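2/4/22

搬到 Lemberg 街以后，我养成了一个不太体面的爱好：读包装上的字。

起因是厨房的灯坏了，我只能站在窗边等水开，手边能读的只有一盒燕麦。那盒燕麦对我说：“早安，今天也要闪闪发光哦。”当时六点四十，我头发没梳，穿着两只不成对的袜子。我把盒子转了个面，背面写着：“别看背面啦，快去吃吧！”

我小时候的包装不是这样的。酱油就写酱油，最多加一句“请置于阴凉处”，语气像教导主任，但你知道它要你干什么。饼干盒上印一座从没去过的城堡，城堡也不跟你搭话。大家各过各的，互相尊重。

现在货架上的东西一个比一个自来熟。洗发水管我叫“宝”，湿巾祝我“被世界温柔以待”，一袋 Hasent 的冷冻豌豆用第一人称讲述它的童年，从播种讲到速冻，一共 12 行，比我写过的任何一份求职信都真诚。我读完以后有点不好意思下锅，晚饭改吃了面条。面条的袋子上写着：“终于选我了？”

我在一家小公司做过两年文案，所以对这类句子多少有些愧疚。那时候客户是 Gisberg，卖保温壶的，要我们给壶底写一句话。为什么是壶底，会上没有讨论。我交了 40 句，从“慢一点，水会等你”写到“底线在此”，客户统统退回，批注是“再有温度一些”。我觉得一只保温壶提出这种要求，多少有点过分。最后印上去的是“勿放入微波炉”，我认为那是整个项目里最有感情的一句。

那段经历让我落下了职业病。在超市里别人看价格，我看语气。感叹号超过三个的，多半是新品；用省略号的，多半卖给晚上睡不着的人；什么都不说、只印一个编号的，贵得我不敢拿起来。带“本”字的包装（本品、本店、本产品）如今越来越少，都改成了“我”。杯子也开始说“我”了，而且往往还要用英文说。
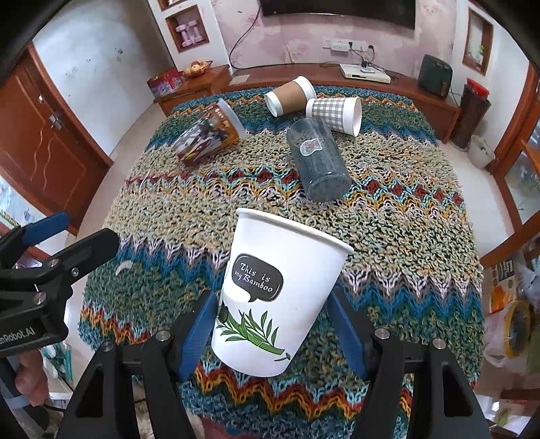
“This is my Bamboo”，连竹子都有主了。

这类英文我也收集了一阵。有一阵子我在手机里专门建了个文件夹，攒到第 17 条就不攒了，原因是翻回去看的时候，我已经分不清哪些是包装上的，哪些是朋友的个性签名。其中有一条我至今喜欢，印在一包牙签上：“Small but enough”。不知道是谁写的，希望他后来去写诗了。

当然也有老派的。楼下转角的 Pavlović 面包店，纸袋上只有店名和电话，电话还少印了一位。我问过要不要改，柜台后面的人说，袋子印多了，用完再说。这话说了快三年，看样子袋子还有很多。可我每次拎着它回家都觉得心里踏实：它不祝我快乐，不夸我会选，也不打算跟我做朋友。面包是热的，袋子底下透出一小块油。

我也不是真讨厌会说话的包装。去年十一月我感冒，一整个周末没出门，到星期天晚上才发现两天里没跟人说过一句话。拆药的时候，盒盖内侧印着“好好休息”。字很小，排得还有点歪。我对着它说了声“好”，嗓子哑得自己都吓了一跳。

这件事我没跟以前的同事讲，怕他们拿去当案例。

厨房的灯上星期终于换了。新灯泡的盒子上写着“你好，我是光”。我把它压扁，放进了纸类回收，手里还剩一张说明书，折了四折，还没看。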